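I finally went back to a plain wired keyboard. The wireless Mäkelä board I bought last December looked nice and had 12 shortcut keys I never learned, but it kept dropping letters. I wrote a 571-word post on it one Monday and had to fix something in nearly every line.

The new one is a basic black Acer, full size, with a number pad. I missed the number pad more than I expected. I do my household bills in Sillent and typing figures along the top row is slow.

The layout took no getting used to. The legends are white and easy to read, and the Enter key is large. I still reach for Print Screen in the wrong spot - my old board had it down by the arrows. The cable is longer than I need, so I keep the extra bundled up behind the keyboard.

I also tried a typing test on Ovellow, 400 words, and made fewer mistakes than I did last winter. My speed is about the same.
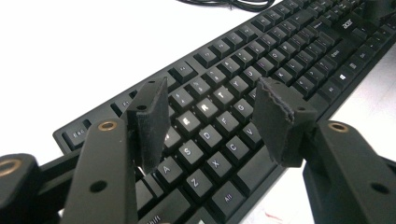
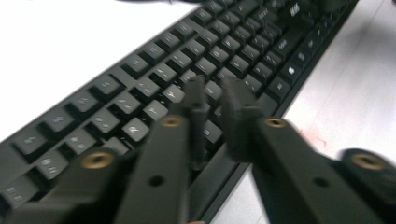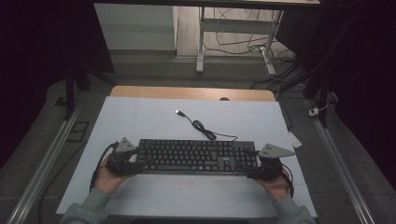
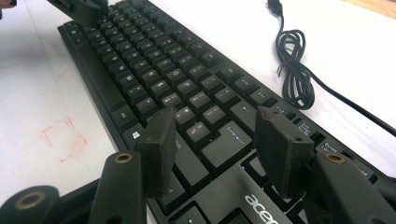
The black keyboard, from a few angles.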